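Stalo Side Lounge Guide
Section 4: Setting up the reading table
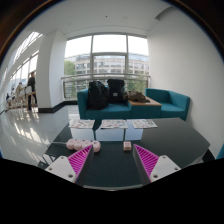

Fig. 4. Reading matter along the far side of the glossy table, bags on the teal two-seater.

This is the fun part! A shiny dark table makes printed colors pop, so give them some room.

1. Wipe the top with a soft, dry cloth (the 20 cm one in the Stalo kit is great).
2. Open three magazines or sheets to their brightest pages and set them in a row near the far edge, evenly spaced.
3. Put small things closer to the front, where they're easy to reach.
4. Lead any cable out to the side of the table, clear of the pages.
5. Backpacks go on the sofa. Two fit nicely, with the bigger one leaned against the backrest.

Note: Daylight from the windows bounces off the top. Turn the pages a little until the glare goes away.

CAUTION: Do not drag bags across the table. Buckles scratch!

Spare cloths: ask Meriem Shehata, extension 107.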